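Last updated October 11, 2022

Hi Lorna — quick update on the Fatska barn grant, and it's mostly good news!

The goats are in. We've got 22 does on the Stulville side now, plus two bottle kids (Thân and Calance) who follow Vinh everywhere and holler when he shuts the gate. Fencing is at 82 percent. Tiburcio still has the creek stretch to do, and he wants cedar posts there, so I said go ahead.

Pip the donkey has decided she's a goat too. She sleeps in the pile with them and steals their hay — I gave up moving her back after the third try.

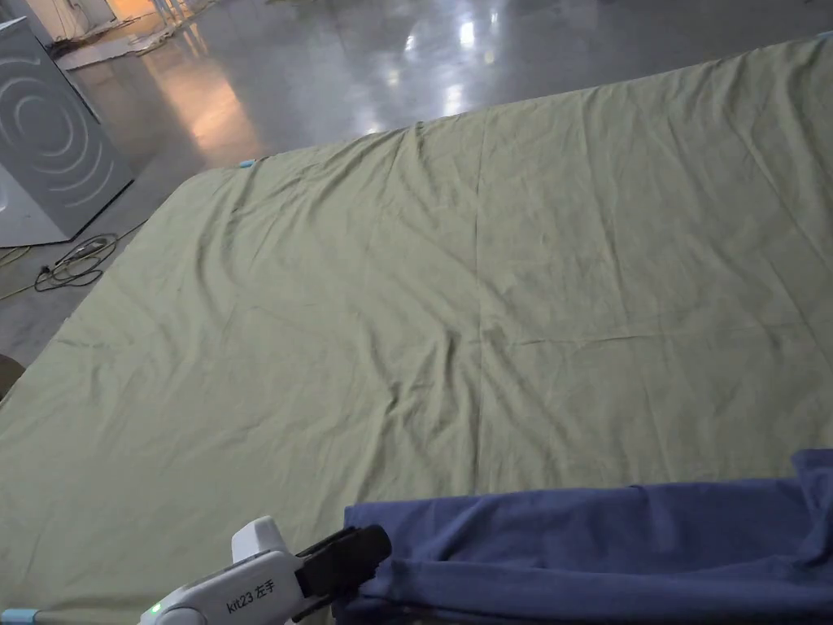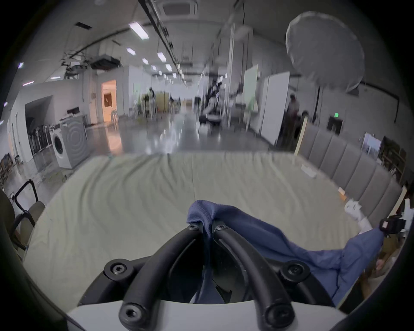
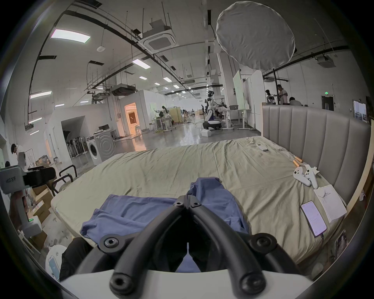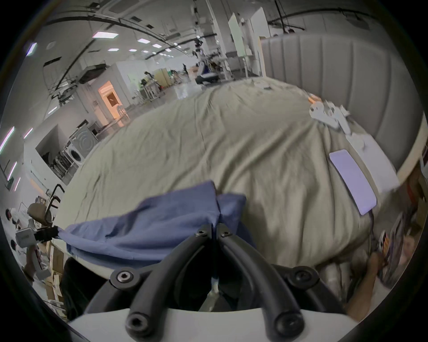
Blue cloth, greenish and khaki sheets.

What's left

Thu is trimming hooves this week and redoing the worming chart, which got chewed. I still need 60 bales before the cold sets in, and Cường has a neighbor who may sell us his second cutting. The water heater for the trough is on back order. We should be all set for kidding in April.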